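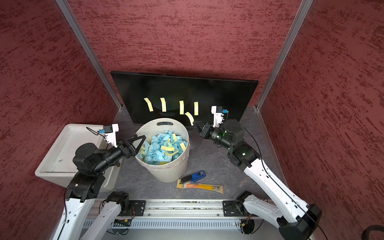
Are adhesive notes left on monitors covered by the end-of-day desk clearance, or only loose paper?
Adhesive notes are covered. Any note attached to a screen, stand or keyboard is to be removed and placed in the wastebasket at the close of each working day, unless it has been copied into the desk log and marked for retention.

The question above was put to the Facilities Office by several departments following the January revision of the desk clearance procedure, and it is repeated at the head of this message for the convenience of list members.

From: Morenike Etim, Facilities Office
To: Building Services list
Date: Sunday, April 6, 2008
Subject: Re: Notes on screens and wastebasket collection, Brukley and Remport buildings

Dear colleagues,

I am replying to the message from Yaw Baidoo, the relevant part of which is quoted below.

> Our floor in the Remport building has adopted the clearance procedure
> without difficulty as regards loose paper. Two matters remain unclear.
> First, staff continue to leave strips of adhesive note on their
> monitors overnight, on the understanding that the evening crew will
> take them down. Second, the crew has asked whether note strips may go
> into the same wastebasket as ordinary scrap, or whether they must be
> kept apart on account of the adhesive.
>
> I would be grateful for a ruling on both before the next collection.
>
> Yaw Baidoo
> Records Section, Remport

On the first matter, the evening crew is not authorized to remove anything attached to a monitor. Removal is the duty of the person assigned to the desk. At shared desks, it falls to the last person to use the desk that day. Notes should be peeled slowly from one end and the screen wiped with a dry cloth if any residue remains. Solvents and sprays are not to be used on screens.

On the second matter, note strips and scrap paper may be placed together in the desk wastebasket. Our contractor, Nyarko, accepts adhesive notes with mixed office paper and does not require them to be separated. Plastic backing sheets, binder clips and food wrappers remain excluded.

Departments are further reminded that wastebaskets should be emptied into the floor bin before they are filled to the rim. Narrow strips slide off a full basket easily when it is lifted. The Brukley building has 900 desks, and paper recovered from the floor adds considerably to the evening round.

Notes bearing passwords, account numbers or personal details must go to the locked shredding cabinet. Xóchitl Bermúdez holds the key for Brukley and Yayra Nutsugah for Remport.

Requests for replacement wastebaskets should be sent to this office on Form 5.

Morenike Etim
Facilities Office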